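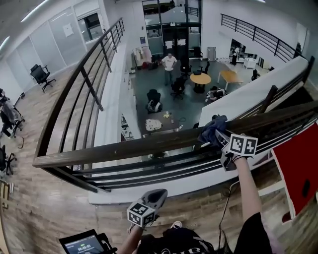
Attachment 1: handrail wipe, mezzanine walkway, right gripper on the cloth.

Ticket: Foraveo handheld grippers, work over an open edge
Project: Suvarna
Component: collection procedure, elevated locations
Opened: 13/12/2021
Priority: raised from normal to high
Status: pending site sign-off

Summary
Wiping tasks on the mezzanine handrail are being recorded with both grippers held over or next to the rail while people are on the lower floor. The Dreto procedure has a section on stairs and a section on ladders. It has nothing on guardrails. Operators have been applying the stairs section, which does not mention dropped objects.

Observed
Attachment 1 shows the right gripper pinching a dark blue cloth on top of the wooden rail. The left gripper is lower, jaws up. Both carry a marker cube. A cable runs down from the right gripper. There are people on the floor below, and chairs and tables are set out there.
No tether can be made out on either gripper. The cable does not count as one.

Checks
1. Read the stairs section against the task. It covers footing and cable slack only. Not sufficient.
2. Pull test on the marker cube mount, spare unit, at the bench. Held at 100 N. The mount is not the weak point.
3. Pull test on the cable connector, same unit. Released at 15 N. The connector is meant to release, so that a snagged cable does not pull the operator. Do not modify it.
4. Grip check with cloth only. When the jaws open over the rail, the cloth can go to either side. Low hazard by itself, but a person below may look up or step back.
5. Reviewed the session log for drop events. The log has no field for them. Separate ticket opened.

Comment, F. Simard
I don't want this closed with "operator to take care." The rule for hand tools at an open edge already exists in the site handbook and a gripper is a hand tool. Apply it. Also, the procedure says "clear the area" without saying which area. On a mezzanine that has to include the floor underneath.

Comment, procedure owner
Agreed on both points. Question on tether length: the Skumusitz lanyard comes in one size and limits reach on the far side of a curved rail. Tried it on the spare unit. Forward reach is reduced by roughly 8 cm. Acceptable for wiping. Not tested for other tasks.

Interim rule, effective now
- Wrist tether on each gripper before stepping up to the rail. Attach to the gripper body, never to the cube or the cable.
- Lower floor clear for 5 m out from the rail line. If someone enters, stop and bring both grippers back inside the rail.
- Feet flat on the walkway. No leaning with the hips above rail height.
- Cable routed behind the operator, away from the rail posts.
- Existing recordings stay in the set. Tag them "edge, no tether confirmed."

Open items
Tether added to kit list: done
Drop event field in session log: waiting on software
New guardrail section in procedure: draft with F. Simard for review
Site sign-off on floor clearance: not received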